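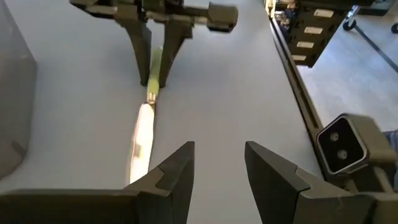
Table knife handover, April, late morning

Back on the knife task. One arm holds it by the handle, the other comes in with open jaws, and I'm driving both from the leader arms. Sarita Dhillon asked for the two-arm version last month and I kept finding other things to do, so, finally!

I tried a few ways of getting hold of it. Grabbing the blade first is miserable (flat, thin, and the jaw tips skate right over it). Coming straight down on the handle just above the collar is much nicer, and if I keep the tips close to the table I don't have to fish for it. My first eight demos are all over the place because I was still making up my mind. I've tagged them "warmup" and they should stay out of the Triltstead set.

Count so far: 183 kept, 24 tossed. Most of the tossed ones are me closing too early with the second arm. There's a little lag on that side and I keep getting ahead of it. Anisa Wijaya says to stop watching the arm and watch the wrist view, and she's right, my timing got better as soon as I did. It still feels like threading a needle in mittens.

Things to sort out:

- Glare. The blade goes nearly white in the wrist view. I'd like to see what happens with the overhead lamp off before we collect a lot more like this. Would hate to teach it that knives are glowing strips.
- Start pose. I've been leaning the knife a bit differently each time, but looking back over the morning I favor handle-away way too much. Need some sideways, and some with the handle toward me.
- Left leader trigger is sticky again. I wiped it and that lasted until coffee.
- Kashyap export still drops the last few frames of every episode. Wrote to Selville, no answer yet.

Anisa wants 248 good ones before we train anything. I think I can get there this afternoon if the trigger behaves. Then spoons, same grip, same script, new folder please (last time I forgot and spent an evening untangling it).

Sarita, if you pick this up after me: slow hands on the close, pause a beat, then let go with the first arm. Don't hit save until both arms are parked

Home | Notebook | Rigs | Downloads | Log in
Clorkska bench notes. Questions? Ask on the lab list. Back to top
This site uses cookies to keep you logged in. OK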